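The trouble with the listening tour

When Fevent bought Stinano last November, the new owners promised staff a listening tour. Managers would visit every site, hear every worry and report back. Yi-chun Tsang, who ran the payroll team at Clulthorpe, remembers the visit well. It lasted 30 minutes, and the first 20 were slides.

"They asked what we thought of the plan," she says. "Then they told us the plan had been signed off."

Firms love this sort of thing. A merger puts people on edge, so somebody books a tour, prints a survey and calls it engagement.
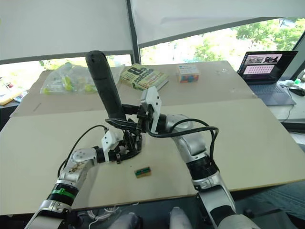
The survey went to 4,000 staff and 2,000 sent it back. Fevent called that a strong result. I would call it half, and I would want to know what the other half were thinking. Tsang has a fair idea, as she was one of them. The form had a box for comments and room in it for a sentence.

Arango, the consultancy hired to run the exercise, says the answers "shaped the journey". I asked for one decision that had changed. Two weeks later I was sent a brochure. 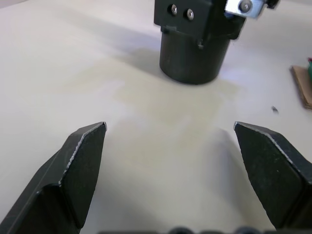 None of this means that asking is pointless. At Clulthorpe the payroll team had warned for months that the two holiday systems would clash, and they did – in the first week. A manager with a notebook and no slides might have caught it.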